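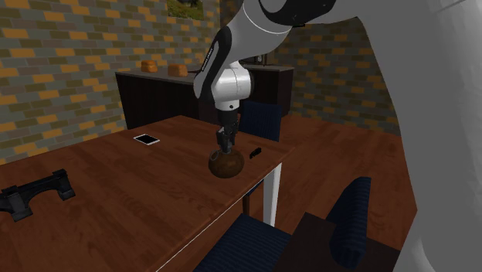 How often should a house ball be resurfaced?
Every 200 games on the synthetic lanes at Zalthorpe, and sooner if the track has gone shiny enough to skid past the breakpoint.

I keep a log for each ball, in pencil, because the league secretary's spreadsheet only holds scores. The entries are lane pair, oil pattern, games since last sanding and the pocket hits out of the first 16 frames. My older ball lost its backend in September at game 31 after a fresh surface, well before it was due. Fereshteh Zamani drilled it and put the fault down to oil soaking in near the thumb hole. She was right about the oil, though I still think the pattern on lanes five and six had been lengthened.
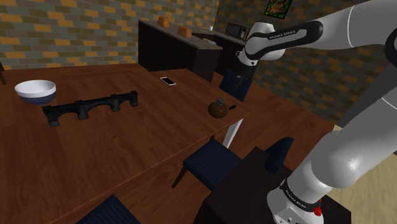
The second attempt was done by hand with a coarse pad, then a finer one, four sides each, same pressure throughout. A spinner is quicker but it leaves the rings too even for my speed, and the ball then reads early and arrives flat. Corner pins stayed up all evening against Pilberg.

Gholamreza Bakhtiari uses polish straight over the coarse finish. His average went up, mine did not when I copied him. I have gone back to the plain sanded surface for the away match at Plarberg and will log it as usual.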